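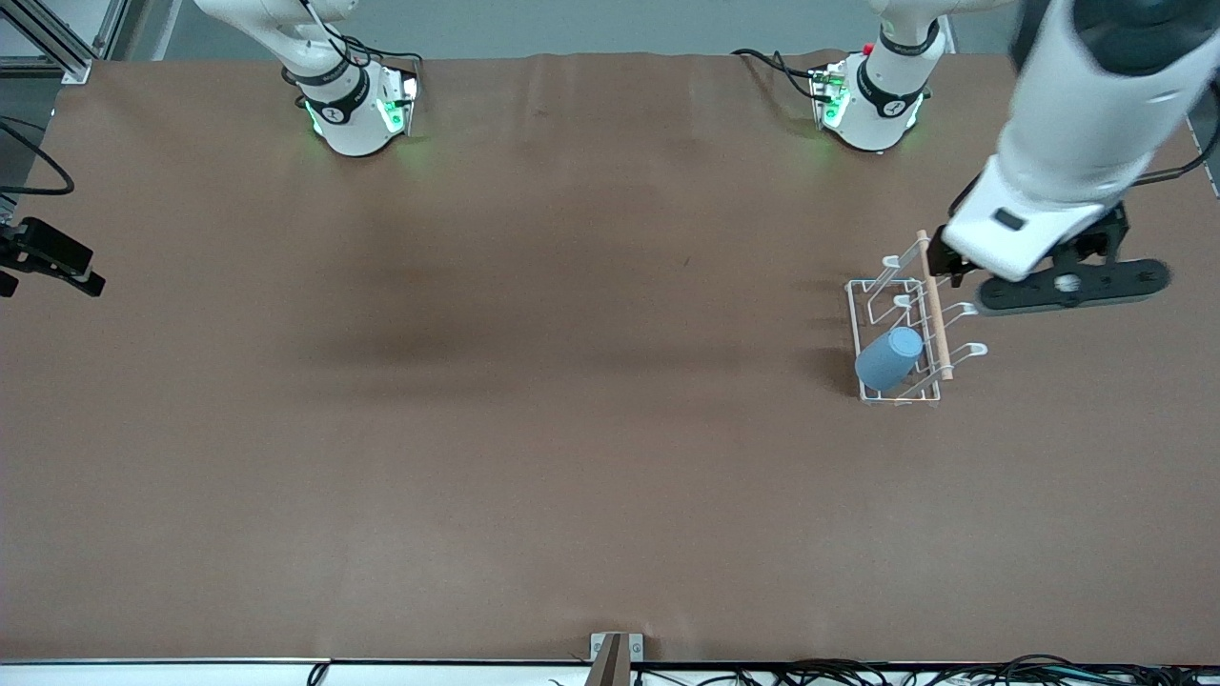 Looking after football kit at home

Mud comes out of a football shirt more easily once it has dried. Hang the shirt somewhere airy overnight, then brush off the loose dirt over a bin with a stiff nail brush. Rinse what is left from the back of the fabric under a cold tap.

Wash shirts and shorts inside out at a low temperature. Printed names and numbers crack in hot water, and most of them won't survive a tumble dryer. Skip the fabric softener too. It coats the fibers and the shirt holds on to sweat.

Socks

Turn them the right way out before they go in the basket. Grass stains on white socks need an hour in a bowl of cool water with a spoonful of oxygen bleach. Leave team colors out of that bowl.

Boots

Pull the laces out and take out the insoles. Knock the soles together outside, then clean between the studs with an old toothbrush. Stuff the boots with newspaper and change it after a couple of hours. A full dry takes almost 24 hours, and a radiator will split the glue. Leather pairs want a thin coat of conditioner every few weeks — synthetic ones only need a damp cloth.

Shin guards and gloves

Wipe guards with warm soapy water and stand them up to dry. Goalkeeper gloves should be washed by hand, palms last, and never wrung out.

The bag

Empty it on the day of the match. Ours is a Venik with a separate boot pocket, and the pocket still needs wiping out. A spoonful of baking soda left in overnight deals with most of the smell. Shake it out in the yard before packing for Thursday training.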